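Rarnine publishes folding guide for garments handled on the bed

For release: April

Rarnine has published the second edition of its household folding guide, covering the sorting and folding of everyday clothing on a bed in place of a table. The guide runs to 168 pages and is supplied in print and as a download. The first edition had a print run of 3,000 copies.

The new edition begins with long garments. Knit-type fabrics hold soft creases and move when pulled from one end, so the garment is laid across the bed, the wider end is opened out, and both lengths are brought into line before the first fold.
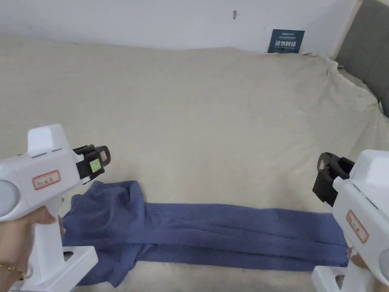

Blue garment laid lengthwise on a beige cover.

The working surface has its own chapter. A loose cover shifts under the hands and passes its wrinkles on to the garment. Rarnine recommends smoothing the cover from the centre outward and leaving any surplus fabric at the headboard side. A duvet may stay in place, but its filling should be levelled first. 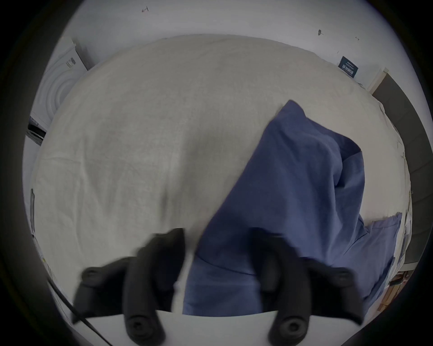
Crumpled items are treated separately. The guide sets out a fixed sequence: find an edge, follow it to a corner, lift, and lay the piece down flat. Shaking out is optional and is left to the reader's judgement. Folded pieces are sized for the Planer drawer insert, which has an internal width of 40 cm, or for the Gromeo shelf box at 70 cm.
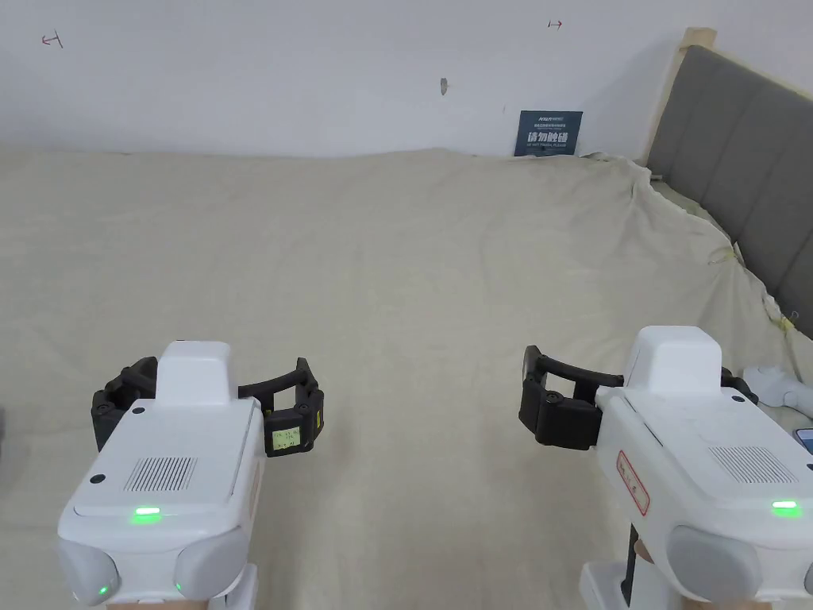 Waltraud Brinkmann questioned whether most households would level a bed cover before folding, and noted that in her own trials the step was worth the time for trousers but made little difference to socks and tea towels. Her remarks have been added to the surface chapter as a note.

T-shirts close the guide. The collar is located first, the sleeves are turned in, and the body is folded in thirds toward the neckline. Phones, cables and small cloths should be moved aside before starting - they catch in hems and leave marks in soft fabric.
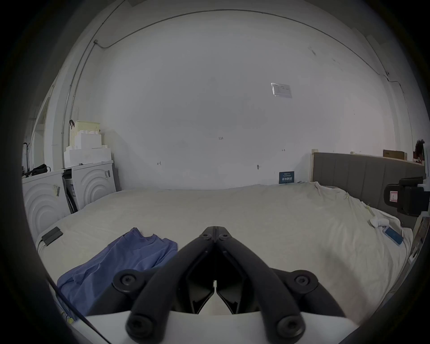

Crumpled blue T-shirt on an off-white duvet

A companion wall chart, produced with Kröger, summarizes the sequences for trousers, T-shirts and flat linen. The chart is printed in grey and one colour and is included with the print edition. Retailers may order both items through their usual Rarnine contact.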